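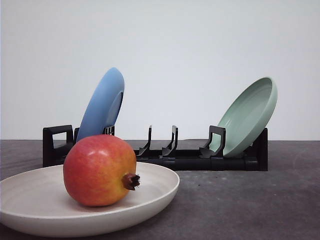
Wenddale, April 7, 2022

Lernelar Compliant Gripper, Series 3
Product page and service notice

The Lernelar gripper is a two-finger end effector for handling household items of mixed shape, such as plates, bowls and whole fruit. It is supplied by Wirodier for bench-mounted arms in laboratories, test kitchens and training centers. Each unit ships with a wrist adapter, a force sensing module and one set of soft finger pads.

Service notice: delayed release after long holds

Wirodier has confirmed a fault in units fitted with the original release valve. When a grip is held for more than 60 seconds, the valve may stick and the fingers may stay closed after the open command has been sent. The controller nevertheless reports the grip as open, and the arm proceeds to its next motion with the item still in the fingers.

The fault was first reported in March by the Abreu test kitchen during a table-clearing routine. A plate that should have been left standing in a dish rack was carried back out of its slot and dropped. No one was injured. Fernanda Cordeiro, who supervises the kitchen, stopped the arm and retained the controller log, from which our service team was able to repeat the failure.

A pomegranate on a rimmed plate, with further dishes standing in a rack behind it, is a suitable setup for the release check. The fruit is firm and round, and a late release is easy to notice when it is set down. Dishes in a rack leave little room for error at the moment of opening.

Required action

Units with the original valve must not be run unattended. Until the valve is replaced:

Limit every hold to less than 60 seconds.
Set the grip force to the lowest value that will carry the item.
Keep hands outside the marked work area while the arm is powered.
Do not free a trapped item by hand. Press the emergency stop and vent the air line first.

Replacement valve

The revised valve has a wider seat and a stronger return spring. It was tested at Wirodier for 720 hours without a delayed release. Replacement is free of charge for all registered owners and must be carried out by a trained technician. Controller software must be updated at the same visit so that the open signal is taken from the finger position sensor.

Service interval with revised valve: 800 operating hours
Technical contact: Ekrem Tatlı
Safety reports: Duarte Vieira

Please have the serial number ready when requesting service. It is printed on the underside of the wrist adapter.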